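Handheld gripper demonstration

Handheld gripper demonstration is a way of collecting training data for robot arms. A person holds a gripper in one or both hands and does a household or workshop task with it, while a camera mounted on the tool records the view past its fingers. The recordings are later used to train a control policy, which is then run on a robot fitted with the same kind of fingers. No robot is needed during recording.

The method is a form of imitation learning. It is mostly used for tasks that involve picking up, moving and setting down objects of mixed shape and softness, such as putting away toys, sorting packages or folding cloth. This article deals mainly with its use in home tidying and with the Wokport study of toy packing.

Background

Early work on imitation learning for robot arms relied on teleoperation, in which the operator moves a real arm from a distance. Teleoperation gives data that matches the robot exactly, but the arm has to be present, powered and fixed to something. This limits most recordings to laboratories, where backgrounds and lighting change little from one day to the next. Policies trained on such data often do poorly in a real bedroom or kitchen.

Plain video of people using their bare hands is easy to collect in large amounts. Its weakness is that a human hand and a two-finger gripper hold things in different ways, and the video carries no direct record of how far a gripper should open. Handheld grippers sit between the two approaches. The fingers that touch the object are the same shape as those on the robot, and the person can carry the tool from room to room.

Equipment

A typical tool has a handle, a trigger or finger loop, a pair of jointed fingers and a wide-angle camera. The fingertips carry soft pads, often with a textured surface. Opening width is either measured by a sensor in the joint or worked out from the images by following the position of the pads. The path of the tool through the room is estimated from the video, in most designs together with motion sensor readings.

Two-handed tasks use a pair of tools. Each keeps its own recording, and the two are lined up by clock time. Each recording usually shows the fingers of its own tool in a fixed place at the bottom of the view, and the other tool comes and goes.

Procedure

A session is divided into episodes. One episode covers a single task from a starting layout to a finish chosen in advance, for example all the plush toys on a bed placed inside a box. The operator resets the layout between episodes and changes it each time. Soft toys are put down on their backs, on their faces or partly on top of each other, so that the policy does not learn one fixed order.

Rooms are normally left as they are found. Furniture, shelves, mirrors and patterned bedding stay in view. Patterned blankets make it harder to separate an object from what it rests on, but they also help the position estimate, which needs visible detail to follow. Large mirrors and glossy doors have the opposite effect, as the reflected points move in a way that does not match the room.
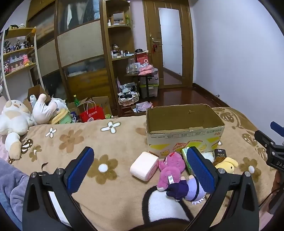 The Wokport study

Wokport was a research project on household packing led by Kęstutis Krūmiņa and Ieva Baranauskienė. It collected 1000 episodes in 55 homes. The task was to move soft toys and small packages from a bed or sofa into an open cardboard box, using two handheld grippers. Recording began in October and the last session was held on 27th January.

The group trained one policy on the full set and a second on episodes from only 5 of the homes, repeated so that both policies had the same amount of training time. Both were tested on a two-arm robot in homes that appeared in neither set. The policy trained on all the homes packed more of the toys and dropped fewer at the rim of the box. The difference was largest on patterned bedding and small on plain sheets.

The authors gave separate results for plush toys and for packages. Plush toys could be gripped at almost any point, and small errors in position had little effect. Packages with stiff corners turned in the fingers when they were picked up off center. Krūmiņa and Baranauskienė took this as a sign that pad shape limited the result more than the number of episodes did. A later version of the tool, named Pärn, used wider pads, but it was tested on packages only.

Data processing

Raw recordings are not used directly. Episodes in which the position estimate is lost for more than a short time are removed, as are those in which a hand or a toy blocks the camera. The Wokport group used an in-house program called Ekidside for this step. It marked doubtful episodes and left the final decision to a person. Camera images are then matched with tool position and opening width at a fixed rate, and positions are stored relative to the tool so that the layout of the room does not matter.

Limitations

The main weakness is the gap between human and robot movement. A person can reach across a bed, lean or change grip on the handle in ways that a fixed arm cannot copy. Paths outside the reach of the target robot have to be thrown out or redone. Operators also tend to work faster than the robot can follow, and slowing the recording down afterward changes how loose objects behave.

Force is another open problem. Most handheld tools record no contact force, so a policy has only the images and the opening width to judge how hard it is squeezing. For soft toys the effect is slight. Thin-walled cartons may be crushed.

See also

Imitation learning
Teleoperation
Two-arm manipulation
Visual odometry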